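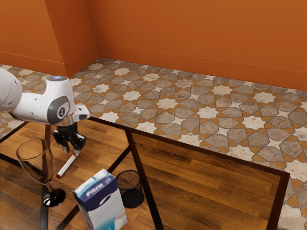 Marker pickup set: keep the glass in or take it out?

Forum: Mondonar users > Data and training

oiling_liao
3 August 2022
I'm generating sim examples for picking up a marker with Mondonar. The task set has 987 episodes so far. Same four props in every layout: marker, stemmed glass, carton, mesh wastebasket. The arm is supposed to touch only the marker. I checked the set last night and 179 episodes end with the glass knocked over. I'm thinking of dropping the glass and starting again. Has anyone kept something like that in and been glad of it?

jerkthorpe
Drop it. Clear glass renders differently on every machine I've tried, and the policy ends up learning the highlights. We cut ours and training got steadier.

Maeve Ó Súilleabháin
I'd keep it. If you only train on easy tables you get a policy that works on easy tables. What I would change is the approach. Are you coming straight down or at an angle?

oiling_liao
Straight down, fingers open, stop a little above the marker, then close in slowly. The marker lies diagonally, red cap toward the near left. Rotation is randomized by 22 degrees either way. 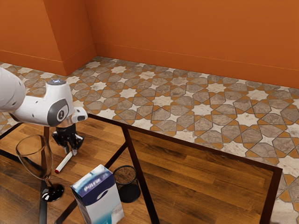
Most of the bad ones are when the marker spawns close to the foot of the glass. The wrist turns to line up and a finger clips the bowl on the way down.

Maeve Ó Súilleabháin
Then it's a spacing problem. Set a minimum distance between the two at spawn. I use 10 cm.

jerkthorpe
That's the same as making it easy, which you just said not to do.

Maeve Ó Súilleabháin
No, the glass still has to be avoided. It just isn't placed where no straight-down grasp can work.

huttunen_k
Keep the failed ones too, in their own folder with a fail label. We threw ours out and had to generate them again for the success classifier. Also, half your table is bare. Spread the props into the right-hand panel or the policy will only know the left.

oiling_liao
Good point about the panel. The spawn region is still the default and I never widened it. I'll add the spacing rule and run a small batch with the glass in before I delete anything.

jerkthorpe
Still say drop it, but post the numbers.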